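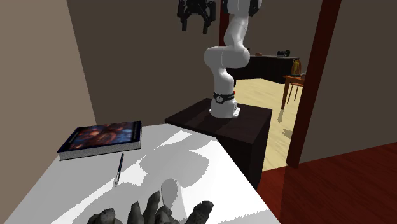 4.2 Tables and doorways in the shared room

In the previous section we described how the residents of Lillgate and Wanon book their shared room. In the present section we turn to the furniture, and mainly to the table, which was the object most often named in the interviews. The two estates together have 815 households, and over 70 residents agreed to speak with us. The interviews were held in the residents' own homes, mostly in the evening.

When the estates were built, each shared room was given a heavy dining table. The architects expected that families would use it for birthdays and other large meals. According to the booking records, such meals are now a small part of the use. Language lessons, sewing, tax help and homework groups take most of the hours, and these activities need different arrangements of the same floor. In July the management of Wanon replaced the heavy table with lighter ones that fold. Lillgate kept the old table until the end of our study, so that a comparison was possible, although a limited one.

We use the term "light table" for any table which one adult can fold and carry without help. The general type, a white folding-style table in a plain room, can be seen in Figure 2. We do not consider the color to be important for our argument, but several residents mentioned that a white top is good for cutting fabric, as dark thread can be found easily on it.

Figure 2. White folding-style table in a plain room.

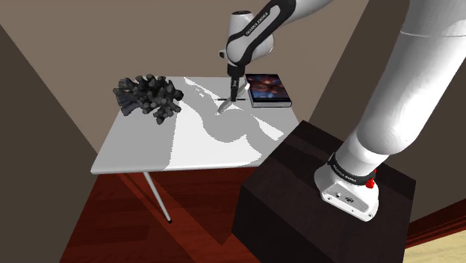
Philomena Abubakari told us that she never wanted a lighter table, she only wanted to know who would put it back. At Wanon the earlier group often left the tables open in the middle of the floor, and the next group had to begin by clearing them. She considered this a small work, but it fell on the same persons every time, and after some weeks she started to come early in order to avoid a discussion.

Her remark agrees with the diary of Tuấn Lưu, who wrote down the state of the room each time he opened it for the homework group. His notes show that the tables were folded more often after lessons than after social events. The teachers had a fixed end time and a list on the wall. The hosts of social events usually had neither, and they were also tired – many of them had cooked since the morning.

The doorway is the second point. At both estates the shared room opens into a smaller second room, where coats and strollers are kept. Figure 1 includes a doorway between two rooms with a white tabletop on the near side, and we refer to this relation as "table before door." At Lillgate the heavy table stands in this way, and people who go for their coats must walk around the sewing group. Huiling Feng described it as walking through someone's kitchen. Other residents liked it, and said that they had met neighbors only because the way was narrow.

We therefore hesitate to say that the light table is the better choice. It gives more freedom to each group, but it also removes some of the contact which the old table produced by being in the way. The question of storage, which Prys Bellis raised at both estates, is treated in Section 4.3.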